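Flusow, two months in

I bought a Flusow license in October to teach handling tasks to a pair of arms by remote control, first in simulation and later on the real cell. You steer with two hand controllers, the software logs every joint, and the finished runs go off to training. I paid for the single-seat version. The task I used most was a two-arm one with a toy-like tool that has a red end.

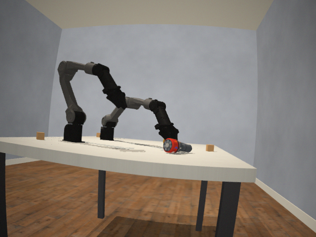
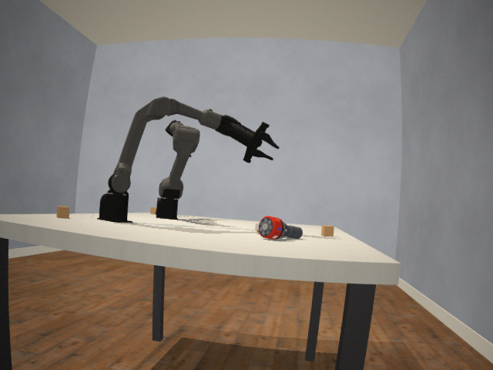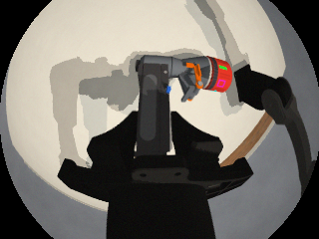
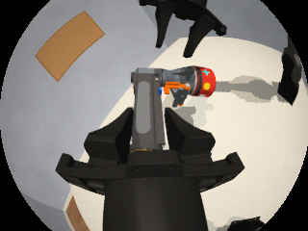
Both arms, rendered in Flusow. The last two are wrist views.

Setup took me an afternoon. The controllers paired on the first try, but matching my hand height to the arms took a lot of fiddling, and the setting is lost if you close the project without saving it separately. Version 5 was supposed to fix this. It did not on my machine.

Steering is good. Small wrist turns come through cleanly, and the clutch button lets you reset your hands without moving the arms. I recorded 132 runs and kept 100. Most of the ones I threw out were my own mistakes – letting go too early, mainly.

The wrist views are worth the extra load on the graphics card. I tried Onsri before this, and there I was always guessing at depth.

Export is slow, and file names stop at 999, so plan your folders. Hakim Teoh on the support desk answered both my emails the same day and sent a script for the renaming. I'm keeping the license for another year.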